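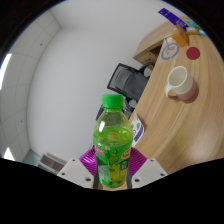
Simeck hand-held gripper, unit 2: pads, plates and lens

Stiltdale bench, 15 June 2023
Page kept by Anikó Csizmadia

The Simeck is a two-finger gripper carried by hand, with a wide-angle camera looking down over the fingers. Prasis records the camera stream and the finger opening together. The page covers unit 2 only. Unit 1 has the older finger carriers and takes different screws, so the settings further down should not be copied across to it.

Unit 2 was pulled from use at 1283 cycles for a pad change, which is later than it should have been. The inspection interval is 900 cycles. The pads came off with the ribs polished on the inner third and still within limits at the tips. The notes follow the order of the job: strip, clean, refit, lens, grip check, log.

Stripping the fingers

Open the fingers fully before touching a screw. Take the left finger first and finish it before starting the right. Each mounting plate has three holes: a small one toward the top, one at the outer corner and a larger one near the lower inner corner. The left and right plates are mirrored. They will go on swapped, and the unit will still close, but the pads then meet on a slant and the outer ends touch early. Mark the back face with L or R in pencil if the old mark has rubbed off.

The pads slide off once the plate is loose. Push from behind with a thumb. A screwdriver behind the pad will lift it faster and will also score the seat, as can be read from the left seat on this unit, where there is a groove from the April change. It does no harm at present. It goes on the sheet as "left seat, scored, no action".

Screws go in the magnetic dish. The short ones belong to the plates and the long ones to the carrier. A long screw in a plate hole bottoms out before it clamps.

Cleaning

Pads: warm water, a drop of dish soap, soft brush along the ribs. Brushing across the ribs drags dirt down into the grooves. Rinse, shake, stand on edge to dry. No alcohol on the pads. It leaves the surface slick for a day or so, and the first grip readings after that are worthless.

Plates: dry cloth. Look at the lower inner hole on each plate for cracks running out toward the edge. None on this unit.

Finger guides: wipe the old grease off completely before adding any. A smear the size of a match head on each side is enough. Work the fingers open and closed by hand until the feel is even from one end to the other. If there is a tight spot, stop and look for grit; extra grease will hide it for a week and then it comes back.

Refitting

New pads are the Kollár ribbed type in magenta, same as before. They are sold as a matched pair and should stay one. The ribs curve, and the two pads must mirror each other when seen from the handle. Seat the pad, hold it against the carrier, start all the plate screws by two turns, then tighten in rotation. Finger-tight plus a quarter turn. The plates should slope down and outward by the same amount on both sides. If one sits flatter than the other, the pad tail is trapped underneath.

Close the fingers on a strip of ordinary paper and pull. The paper should drag evenly along the full width. If it comes free at one end, back off the screws on that side and reseat.

Gap reading with the fingers closed: zero it in Prasis at this point and not earlier. The old zero belongs to the old pads. Two of the odd opening values in the April log came from a zero carried over through a pad change.

Lens and view

The lens picks up skin grease from the handle side. Blower first, then a lens tissue with a single circular pass, then look at it against the light. Repeat with a clean tissue if there is a haze.

With the camera running, check the following before locking the bracket:

Both pads in view, one on each side, at matching heights.
Both plates in view down to the lower inner hole.
Image circle complete at the sides, with the black border even left and right.
Bright ceiling lights toward the rim if they have to be in view at all, and clear of the pads.

The bracket has a little play when the lock is half on. Tighten it in that state and it will creep to the left by the width of a rib. Press the camera home against the stop, hold it there, then lock.

Exposure is left on the bench setting. Under ceiling panels, a clear bottle throws a highlight on its shoulder, and the automatic mode reacts to that. The highlight itself is acceptable. Exposure pumping while the fingers close is a reject.

Grip check on the desk

The check piece is a bottle of green tea drink with its green screw cap on, stood upright on the desk. It has a clear shoulder, a printed label and a slight taper toward the base, which between them give the camera and the pads enough to deal with. A straight-sided can was used until April. It passed every unit that was put in front of it, including one with swapped plates. 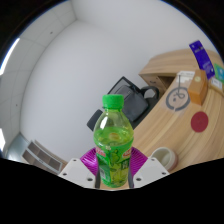 Bring the fingers down on either side of the label and keep the cap between the two plates as seen from the camera. The pads should meet the label at the same moment. If one touches first, the bottle shuffles sideways on the desk, and that is easier to feel through the handle than to see in the recording. Close until the ribs take up, then hold for 60 seconds with the base still on the desk. Watch the opening value. It may settle in the first few seconds and should then stay put.

After the hold, lift by 30 mm, keep level, set down, open. Look at the label where the pads were. Even rib marks across the width are fine. A mark at one edge only means the plate on that side wants reseating. Twist in the hand during the lift usually points to unequal plate slope, less often to a worn guide.

The taper matters for placement. Too low on the bottle and the pads bear on their upper edges. Too high and they ride onto the shoulder, where the label stops and the surface rounds off. The middle of the label is the place for this check. Recordings made for other purposes can grip wherever they like.

Leave the rest of the desk as it is. Mug, boxes, the red disc, whatever is lying about: the view check is done against an ordinary desk, and clearing it only makes the wide-angle image easier than it will be in use. Move anything the plates could strike. The plates stick out farther than the pads and will find a mug handle before the operator does.

Faults met so far on this unit

Opening value drifts during the hold. Pad not fully seated. Reseat and zero again. If the drift is still there on the second attempt, check the carrier screws.

Click on closing. Long screw in the upper plate hole, left side. Replaced with the short one, click gone.

Right pad appears lower in the view than the left. Bracket locked short of the stop. No fault in the fingers.

Prasis shows the opening value frozen while the picture runs. Connector at the base of the handle. Unplug, inspect the pins, plug in until the collar seats. The cable tie had been pulled too tight and was levering the plug out by degrees. It now has a loose loop with some slack before the first tie.

Soft picture at one side of the circle only. Tissue lint under the lens rim. Blower.

Fingers slow to open. Old grease. See cleaning.

Spares in the drawer

One matched pair of Kollár pads, magenta, sealed. Short plate screws in the small bag, long carrier screws in the other; please do not combine the bags again. One left plate. No right plate at the moment – ordered, and until it arrives a cracked right plate takes the unit out of service. Do not drill a left plate to suit. The outer corner hole ends up too close to the edge, and the slope is wrong in any case.

The grease is the white tube. The clear tube beside it is for unit 1.

What goes in the log

Cycle count at removal, pad pair fitted, side and position of any seat damage, new zero taken yes or no, hold result, lift result, initials. One line per job. The hold recording is saved in Prasis under the unit number and the cycle count, so for this job it is filed as 2-1283. Partial jobs are logged as well. A lens clean with no other work gets its own line, with the cycle count and the word "lens".

The counter is not reset at a pad change. It runs for the life of the unit, and the next inspection is worked out by adding 900 to the count at the last one. A pencil note of that figure goes on the tape inside the case lid. The old figure gets crossed out and stays readable.

Open item: the left seat. If the April groove has lengthened by the next pad change, the carrier is to be replaced along with the pads. Check it under the bench lamp with the finger fully open, from the handle side.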